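4 Setting up stock locations and bin labels

Applies to Zostero Inventory 3, single-site and multi-site licenses. Revised 1/19/20 by Romain Baudry.

4.1 Before you begin

You need a user account with the Location Editor right. Accounts with the Counter or Viewer right can open the Locations screen but cannot save changes.

Have the following ready:

The site code, as entered in section 3.2.
A list of aisles, bays and levels.
The label printer, connected and showing Ready.
At least one roll of 4 x 2 inch labels.

Caution: Do not change location codes while a count is open. Open counts keep the old code and will be rejected when they are posted.

4.2 Location codes

A location code has four parts, separated by hyphens: site, aisle, bay, position. The site part is always three letters. The aisle part is one or two letters. Bay and position are numbers and are padded with zeros to two digits.

Sample code: UDB-C-07-02

The letters I and O are not accepted in the aisle part. If your building already uses them on painted signs, enter the sign text in the Alias field and choose another letter for the code. Searches check both fields.

The full code may not be longer than 20 characters, hyphens included. Codes imported from Cesow files are often longer. The import shortens them from the right and writes each change to the import log – read the log before printing anything.

4.3 Creating locations one at a time

1. Open Setup > Locations.
2. Select the site in the left column. If the site is gray, it has been archived and must be restored first (section 3.6).
3. Click New.
4. Enter the aisle, bay and position. The code is built as you type.
5. Choose a location type: Shelf, Floor, Bin or Transit.
6. For type Bin, enter the inside length, width and height in inches. Leave Weight Limit blank if no limit applies. A zero in this field blocks all put-away to the bin.
7. Click Save.

Note: The type cannot be changed after the first stock movement. To correct a wrong type, create a second location, move the stock, then close the first.

4.4 Creating locations in a batch

Use a batch when you have more than 25 locations to add.

1. Open Setup > Locations > Batch.
2. Enter the first and last code of the range.
3. Choose the type. One batch can hold one type only.
4. Click Preview. Existing codes are shown in red and will be skipped.
5. Click Create.

The limit is 200 locations per batch. If the range is larger, message 207 appears and no locations are created. Split the range and start again from step 2.

4.5 Bins without a fixed position

Bins that travel between areas are set up as type Bin with the position part set to 00. Their stock is tied to the bin code and moves with it. Scan the bin at each stop; the Last Seen field is updated with the area and the time.
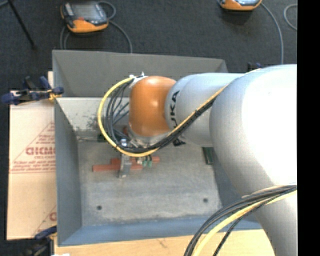

Assign a home area to every travelling bin. When Last Seen is older than the time set in Setup > Alerts, the bin is listed on the Overdue report under its home area. Bins with no home area are listed under Unassigned, and no alert is sent for them.

Two travelling bins may share a home area but not a code. If a bin is scrapped, close its code and leave it closed. Reuse of a closed code joins the old movement history to the new bin and cannot be undone.

4.6 Printing and applying labels

1. In the Locations list, select the rows to print.
2. Click Labels and choose the layout. Layout B is for bins, layout S for shelves.
3. Print one label and scan it. The handheld should show the code and type.
4. Print the rest.
5. Clean and dry the surface, then apply the label with the barcode lines upright.

Caution: Do not place a label over an older one. Handhelds can pick up the edge of the lower barcode.

Note: Fernandes printers with firmware older than August 2018 cut layout B short by one line. Update the firmware or use layout S.

4.7 Messages

207 – Range too large. See 4.4.
211 – Code exists under another site. Check the site part.
214 – Location has open stock. Move the stock before closing.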